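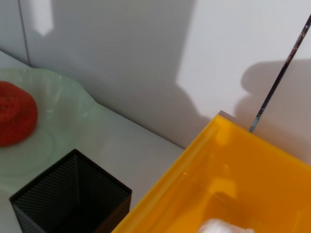 Bench notes: translucent tableware

The Windcombe sample bench has been reset for tableware. The April intake was 558 pieces, most of it molded plates and small containers, and the catalog entries for translucent items needed a common method before any more were added. Libor Zelenák wrote the first draft and Yulan Qian tested it on the Plukell crates.

Rim profile is now recorded separately from rim diameter. A scalloped plate gets two diameters, one taken peak to peak and one valley to valley, with the calipers closed only until they touch. Earlier entries gave a single figure and did not say which. Those entries keep their numbers and carry the code R0 until someone remeasures the piece.

Color is judged against a pale neutral surface with the piece lying flat. Pale greens are the main problem. A frosted mint plate reads as gray against a gray table, and the same plate held up to a window reads two chips greener. Use the flat reading. If the held-up reading differs by more than one chip, enter it in the remarks column.

Surface ridges are described as concentric, radial or mixed. Depth is not recorded. Érica Guerra asked for a depth field and the request is open, but the gauge we have was made for sheet stock and skates on a curved face.

Opaque containers, including the black ones, stay on the old form. Please do not transfer them to the new one. Play food and other small display pieces go on the Siqueira list with the item they arrived with, under the same lot number, and are weighed separately.

Shelf allocation: lots up to 500 are on the left-hand racking. Everything after that goes on the right, heavy pieces low, plates on edge with card between them. Nested containers are separated before storage. Lot 3876 is still in its crate awaiting labels, and lot 2678 is out on loan to Graziella Martinelli.

Corrections to the draft form go to Silvana Guerra, with the lot number in the subject line.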